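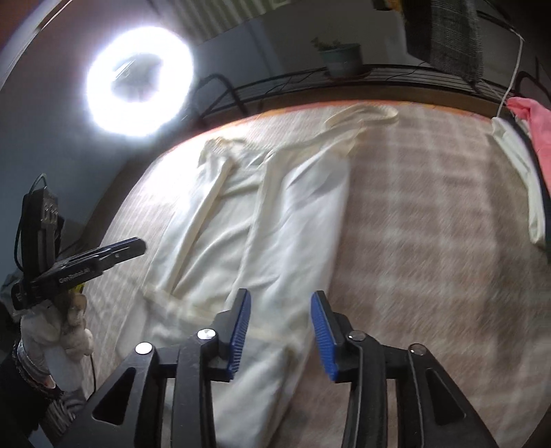
Guest room bed, Mumthorpe house, with the plaid bedspread on and one garment laid out.

Minutes, Household Standards meeting, August
Start 4:10 p.m., back office

1. Last minutes
Accepted, with one correction. The Stiltham house has 11 beds made up, and the sheet said 7.

2. Laying clothes out on the bed
The proposal is that guest clothing back from the wash gets spread on the bedspread and folded there, in place of the folding table in the laundry. Supporters say it saves a trip down the hall. Several of us doubted it. The trip is short, and a mattress is soft and low. One member asked how anyone gets a straight sleeve fold on a surface that gives. No clear answer.
It was pointed out that a cream-white piece on beige and pale pink plaid is easy enough to see. Agreed, but a white piece on the white covers at Stiltham would not be.
The claim that stripes help line up a fold was heard twice. The meeting would like to see it done before putting it in the handbook.
Decision: try it at Mumthorpe only, room 205. No change elsewhere.

3. Bedspreads
Trimero has quoted $63 apiece for replacement plaid. The quote says "hotel grade" and does not say what that means. The last order was described the same way and pilled by spring. Ask for a wash sample first. Trim color to be confirmed in writing.
Haddad offered a plain spread at a lower price, delivery not included. Left open until delivery is quoted.

4. Back strain
Two complaints about bending over low beds. This bears on item 2 and should have been raised under it. Anyone trying the bed method is to note how their back feels at the end of the shift.

5. Other business
The hanger count was put off again.

Actions
Wash sample from Trimero: purchasing
Delivery price from Haddad: purchasing
Notes on room 205: Mumthorpe day shift

Closed 4:55 p.m.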